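Chore testers wanted: come and do your housework at ours

Hello! I'm Olaia Cordero and I run the testing side of things at Lunby, where we spend our days trying to find out whether machines can do the boring jobs yet. You know the ones. Folding towels, emptying a dishwasher, putting tins on a shelf with the labels facing out, wiping down a counter without sending the crumbs onto the floor. The short answer is "some of them, slowly, on a good day". I'd like a longer answer than that, so I'm looking for people to come in and help us.

We've got places for 100 people between now and the end of January. You don't need to know the first thing about computers. I would much sooner have someone who has stacked shelves for a living, or cleaned hotel rooms, or brought up three kids in a small flat, than someone who can tell me how a motor works. We have plenty of the second sort already (sorry, Vega).

What you'd be doing

Each visit lasts a morning or an afternoon. You'll pick up a pair of hand-held grippers, one for each hand, and do ordinary chores with them in place of your fingers. Vega Alcaraz will show you how they go and then leave you to practise for as long as you like. Most people feel very clumsy for the first half hour and then something clicks. I dropped the same mug over and over on my first go, and it's a metal mug now.

After the practice you'll work through a list of jobs. Some are from the home and some are from the shop floor, like bagging up a mixed basket or hanging shirts back on a rail. We want you to do them the way you'd do them at home, bad habits and all. If you always fold a towel in thirds, fold it in thirds! 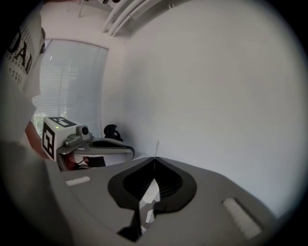

Then there's the part I like best, where we sit down with a cup of tea and you tell me what was hard. A man who had worked in a bakery for years told us he judges a bread bag by how it pulls on his wrist, and we'd had our whole bagging job set up wrong until he said so. Our machine, which we call Brasavow, learns from the recordings, but I learn far more from the chats.

Where we've got to so far

I don't want to oversell this. We've got 633 finished chores recorded and we're after 1000 before we stop and have a proper look at the results. Brasavow is decent with towels, fair with tins and hopeless with fitted sheets. It can load a dishwasher if the plates are all the same size, and whose plates are all the same size? Carrier bags still beat it nearly every time. My own view is that you'll be doing your own washing up for a good few years yet, though Itziar Pastor, who looks after the shop jobs, is more hopeful than I am about shelf filling. We argue about it a lot and you're welcome to join in.

Who we'd like to hear from

Anyone over eighteen who can stand or perch on a stool for a couple of hours with breaks. Left-handers, please do get in touch, we're very short of you. The same goes for people with small hands, people with stiff or sore hands, and anyone who does things one-handed. Eirini Raptis can sort out a lower table or a lighter set of jobs, just mention it when you write.

If you work in a shop or a warehouse and you're worried about what all this means for your job, come anyway and say so. I'd like to hear it, and what you say goes in the notes like everything else.

Money and other practical bits

You get 100 pounds for each visit, plus your bus or train fare. You can come up to four times. Sessions start at 9.30 in the morning or 1.30 in the afternoon, and lunch is on us either way. Wear something with sleeves you can push up, and leave your rings and bracelets at home if you can.

We record the chores, including sound, so you'll be asked to sign a form before you begin. Read it properly, ask about anything odd, and if you change your mind halfway through you can stop and still be paid for the visit.

How to put your name down

Write to Tươi La at the Lunby front desk, or ring and ask for extension 1673. Tell us your name, which times suit you, which hand you use most and the one chore you'd hand over to a machine tomorrow. That last one won't affect whether you get a place, I'm just nosy. Tươi will get back to you within a week with a time and directions, and the side door is the one you want when you come, the front one sticks.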